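Bench log for the Lostik arm, shared workshop, Thursday night slot. Tonight's job is the clamp: wrist in close, varnished board under everything, threaded steel rod left where it is.
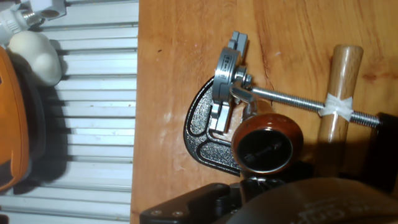 Marlina Wijaya · 7 September 2023

2/ The white tape on the dowel stays on for now. I want the wrist view sorted before I touch the hardware. Exposure is fixed at 1/100. On auto, every bit of polished metal pulled it down and the black casting lost its edges.

3/ Approach speed is 12 mm/s for the last stretch, 200 mm/s everywhere else. Config is in the Babalola repo, line 552, if you want to copy it.

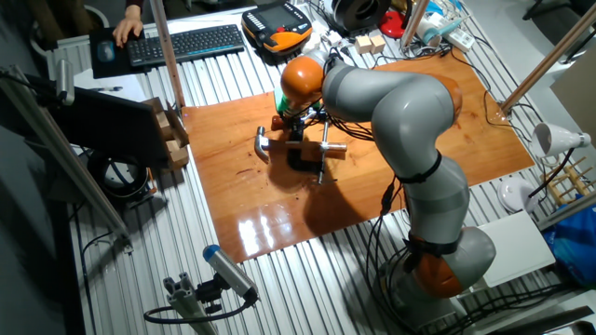

4/ The hammer is the awkward part. The head is heavy and the claw hooks on things, so the planner treats it as a box with generous margins. Salamatu Nwosu wants a proper mesh. She's welcome to model one.

5/ Arm shadow on the board is still a nuisance for the fixed camera. Moving the lamp is next on the list, then re-taping the cable run.

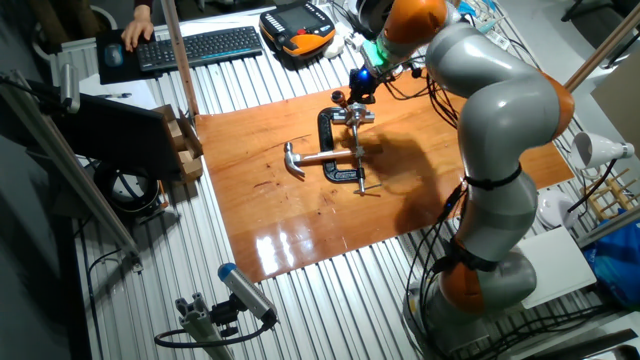 Movine workshop notes, no. 12

6/ Grinus mount drawings go up once I've fixed the hole spacing.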